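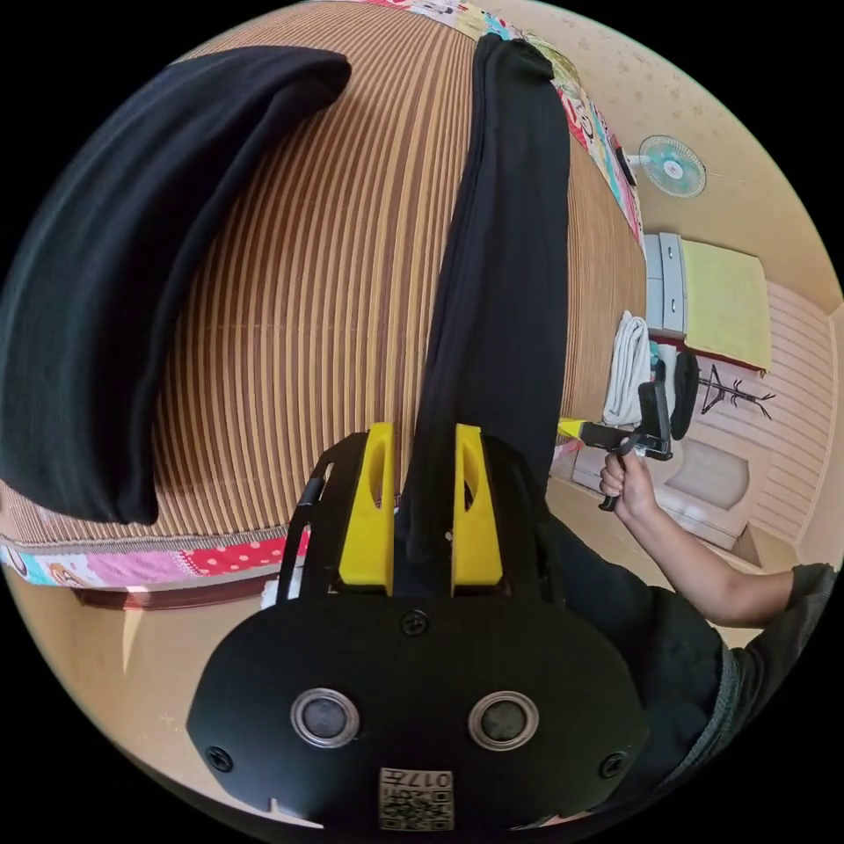 2 min read

Grindance Opens Folding and Sorting Workshops to Households in Revbridge

REVBRIDGE, April 2023 -- Grindance, the home care education company, today announced that its household folding and sorting workshops are open to all residents of Revbridge. The program was first offered in January to tenants of the Momard apartment buildings, where 127 households signed up.

The workshops deal with everyday clothing and linens, and with the pieces that are hardest to store well: long, narrow items, dark fabrics that look alike in a pile, and cloths with no obvious fold line. Participants work on the bed, which in most small homes is the largest flat surface available. A woven mat laid over the sheet gives a firm base for folding, and its stripes can be used as a guide for keeping edges straight. Black cloth also shows up clearly against tan and light brown strips.

"People often tell us they have no space for this kind of work," said Lamisi Ankrah, director of programs at Grindance. "They have a bed, and a bed is enough. We ask them to lay out one piece at a time, fold it, and put it away before they pick up the next."

Each workshop has two sessions. The first covers sorting by length and fabric, and the second covers folding and drawer storage. A printed guide prepared with Yang, a local supplier of bedding and floor mats, is included in the fee.

A total of 391 places will be offered in the first round. Registration is open at the Grindance office in Revbridge, Monday through Friday. Momard tenants who attended in January may return for the second session at no charge.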